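Bin Picking Test Report: Finger Gripper vs. Suction
Plumine cell, Thu 5 October

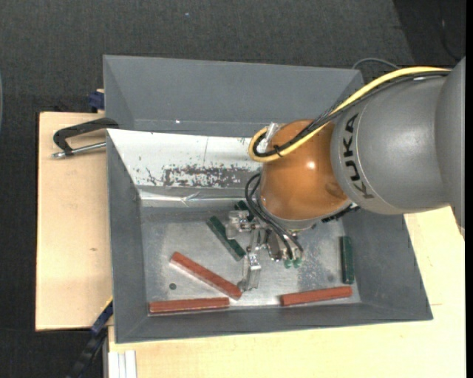
The Plumine cell compares two ways of picking bars from a metal-floored bin: a finger grasp and a suction grasp, with 15 attempts each. Both use the same tool on the KUKA arm, the metal finger pointing down and two green suction cups beside it. Bars lying close to the lower wall were scored separately – the finger needs clearance on that side. Reflections from the scratched floor were left in the camera data without filtering. Grasp points came from the Cuvov planner, version 2, with default settings. The March runs used an older hose layout and are excluded.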